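Recording Tidy-Up Examples in a Living Room Corner

If you've followed the earlier pages, you have your recorder set up and your storage sorted, and now you're itching to collect something. Good! Making the examples is my favorite part of the whole job, and it's also where I made nearly all of my early mistakes, so I'm going to take this slowly. The task we'll use is a small one from our Nekent set: straighten the pillows on a loveseat and fold the throw cloth. It sounds like nothing, and you'll be surprised how much there is to decide.

1. Set up the corner

You want furniture that stays put and a handful of soft things that don't. Ours is a gray loveseat with two square pillows and a cloth, a floor lamp on the left, a side table and a round coffee table on the right. Leave the everyday clutter where it is. When I started on Nekent I cleared every surface before recording, and the first model we trained got thoroughly confused by a magazine. A few snacks and a plush bunny are exactly the kind of thing people have lying around, so let them be part of it.

Do keep a clear patch of floor in front of the seat, wide enough that you can stand square to it and also take a step to either side.

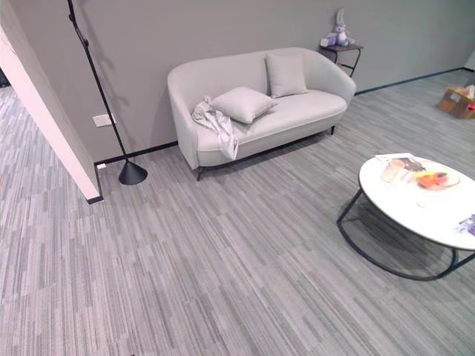 Before you go any further, write the task down in one plain sentence and tape it to the wall behind you. Mine says "Both pillows upright, cloth folded over one arm." My colleague Imtiaz Mollah talked me into this after we compared our recordings and found that he had been folding the cloth in quarters while I was rolling it up like a towel. Either would have been fine. Both together gave the model a muddle to learn from, and we threw out 300 recordings between us (I still wince a bit).

2. Mess things up properly

This is harder than it sounds. If you drop the pillows the same way each time, the model learns that one arrangement and very little else. So between recordings:

Tip one pillow over, or both, or neither.
Toss the cloth from a step back and leave it however it lands.
Swap which end of the seat gets the untidy pillow.
Every 20 recordings, move something on the coffee table.

Please don't fuss with the cloth once it's down. I have a terrible habit of giving it a little tug to make it look nicer, and that little tug makes every start look alike.

3. Choose where you stand

Pick a starting spot, look toward the loveseat and hold still for a breath before you reach for anything. The whole seat should be in view, both arms and the front legs too. Then change your spot for the next batch – a little nearer, a little to the left, chin a touch lower. We use seven spots at Ostov and go through them in order, which saves having to remember where we were. If your feet creep into the bottom of the view when you look down, leave it in. Feet do that, and the model may as well get used to them.
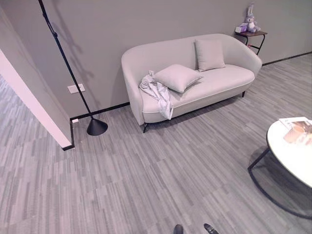 4. Record one example

Start the recorder, wait for the tone, then do the task at the pace you'd use at home on a lazy afternoon. Pillows first, cloth second. If you fumble a pillow, pick it up and carry on, because a recovery is worth having. If you stop to scratch your nose or answer somebody, scrap that one and begin again. When you're done, step back, look at the finished seat for a moment and stop the recorder.

5. Name and check your files

Number from 001 and start a new folder when you reach 999. Grurkix will sort longer numbers in a strange order, and you don't want to find that out in April with a deadline coming. At the end of each batch, play back the first recording and the last one all the way through. Check that the loveseat is in view at the start, that the cloth ends up where your sentence says it should, and that the file closes cleanly. Once both look right, copy the folder to the Beyene drive and go get yourself a cup of tea before the next batch.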